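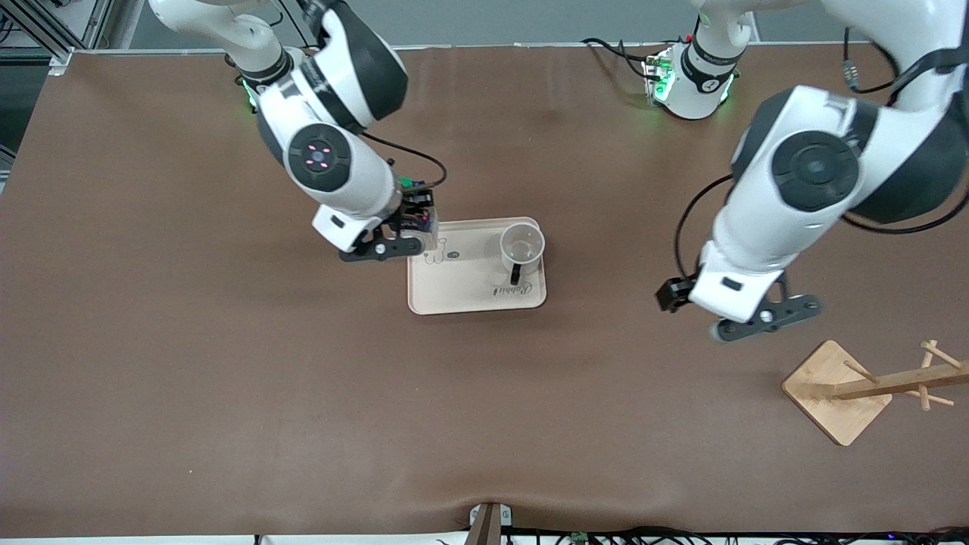 June 22, 2019

Salivary cortisol run, plate 3. Started late, centrifuge was booked by the Đoàn lot until gone ten.

Samples out of the minus 20 first thing, thawed in the rack, spun down. A few still stringy after the spin, so spun those again. Two tubes had almost nothing in them - not enough for duplicates. Ran them single and flagged on the sheet. Need to tell the clinic AGAIN that the morning tube has to be filled to the line, and no toothpaste or coffee beforehand. One of the wake-up samples is faintly pink. Blood from the gums probably. Left it out.

Standards made up fresh from the stock Dayana opened last time. Top standard 3000, then down in threes. Check: the bottle label has the old lot number crossed out and the new one written next to it, can't tell if it's a 1 or a 7. Ask Dayana Carrillo, it's her writing.

Kit is the Prulness one, last box of the old batch. New batch needs bridging against this one before we use it for the patients on replacement, otherwise the before and after numbers won't line up. Put aside 17 leftover samples for that, top drawer, blue lid. Do not throw out!!

Incubation went over by a few minutes, phone rang. Same for whole plate so should not matter much but noting it.

Curve looked decent. Bottom standard a bit high, same as last time, still think it's the wash. Washer on the Avia is leaving drops in column 12, I could see them when I tipped the plate. Blotted by hand. Someone (me) needs to strip the manifold and run the needle through each one.

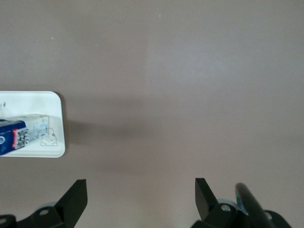
High control fine. Low control just inside. Sample 262 came out very high for an evening one, well above the same person's morning value. Either the tubes were swapped at home or she's using a hydrocortisone cream and got some on the swab. Seen that before, tiny smear on the fingers is enough. Repeat from the second aliquot, and get someone to ask about creams, inhalers, anything with steroid in it, before the result goes anywhere.

Replacement group: evening values flatter than I expected in the people on three times a day dosing. Could be timing. Half the diaries just say "tea time" for the last dose, no use at all. New diary sheet should have a box for the clock time, seperate from the meal.

DHEA-S not done. Ran out of conjugate, what was left wouldn't cover a full plate. Pravau say the order has gone out but no tracking yet. If nothing comes, borrow from upstairs and write it in the loan book this time.

Fridge log filled in. Top shelf reading a touch warm after everybody had been in and out, back down by lunch. Moved the oestradiol controls to the middle shelf anyway.

To do -
262 repeat, duplicate, fresh dilution
unblock washer
lot number, ask Dayana
bridging plate, want it done well before the October audit
diary sheet, send draft to clinic
chase Pravau
more swabs, we are on the last bag

Raw file saved in the usual folder, plate map taped in opposite. Column 12 was mapped wrong in the first printout, use the one with my intials on.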